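Gralholm workshop, finish tests
22 February 2018

Oil trials again, ash offcuts this time. Dal Bello oil on the left half, Gadora on the right, same rag for neither. Sanded all to 400 and stopped. Dust was dreadful, extractor bag full, changed it.

First coat on before lunch. Gadora goes on thicker and drags a bit. Smells of old putty.
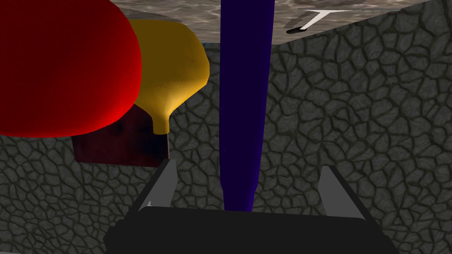 How long between coats?
Overnight at least, longer if the shop is cold. Press a knuckle on the end grain and if it feels tacky leave it alone.

Wiped off after 90 minutes. Too late for the Gadora, had gone sticky, needed a fresh dab to shift it. Next time wipe sooner. Dal Bello came away fine.

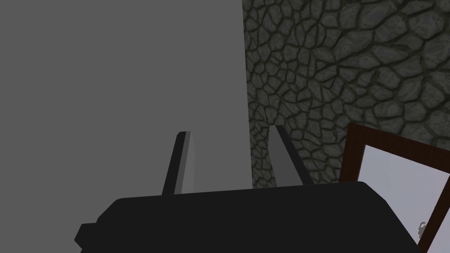
Black gripper, fingers up.

Warmed a jar of the Dal Bello to 40 in the water bath. Runs much thinner, soaks into the ash nicely but the colour looks the same to me. Someone has written on the lid in pencil, can't read it. Relabel. Also the Brustidgate boards from June have yelowed near the window, the ones in the drawer less so. Should of kept a bare strip on each.

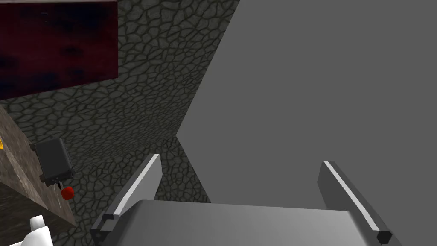 Same goes for the new lot, so masked a strip down one edge of every board before coat two. Tape is the cheap stuff, may bleed.

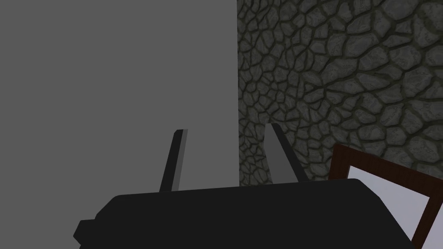

Is it worth going up to 3000 grit on the last coat?
Only for small things that get handled, like box lids. On a table top the shine goes patchy with use.

Rags hung flat on the line outside. Order more ash.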